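Forums > Sewing Room > Fabric & Prints
Print this thread | E-mail to a friend

Leafy cotton: curtains or a dress?

siltus_sews
I've got 4 metres of botanical cotton from the market at Irkham and can't settle. Mum says curtains, I say dress.

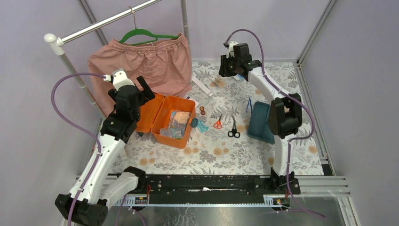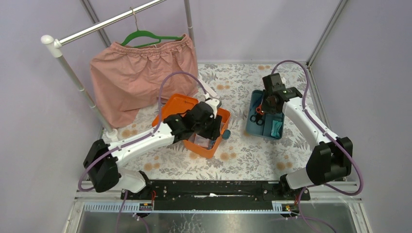 I do love a pale background but I've never made a dress from one and I'm scared of it going see-through in September sun. The grey leaves are calm enough, it's the little orangey flowers that make me think frock! Paid 18 quid for the lot so I'd cry if I botched it.

riis_and_shine
Curtains. Big leaves get chopped up by darts and you end up with half a fern on each boob.

Lizeth Ñahui
Disagree with riis — skip the darts and do a gathered skirt. I lined mine with plain lawn and you can't see a thing through it.

riis_and_shine
Lining doubles the work though. And pale curtains hide the dust.

siltus_sews
Mine show every speck, what are you on about? Has anyone used the Clonov wrap pattern? Wants 10 cm extra for matching.

Lizeth Ñahui
Yes, twice. Wash the cotton first, mine shrank. I'm cutting another on Thursday, will report back

Contact us | Copyright Sewing Room Forums | Back to top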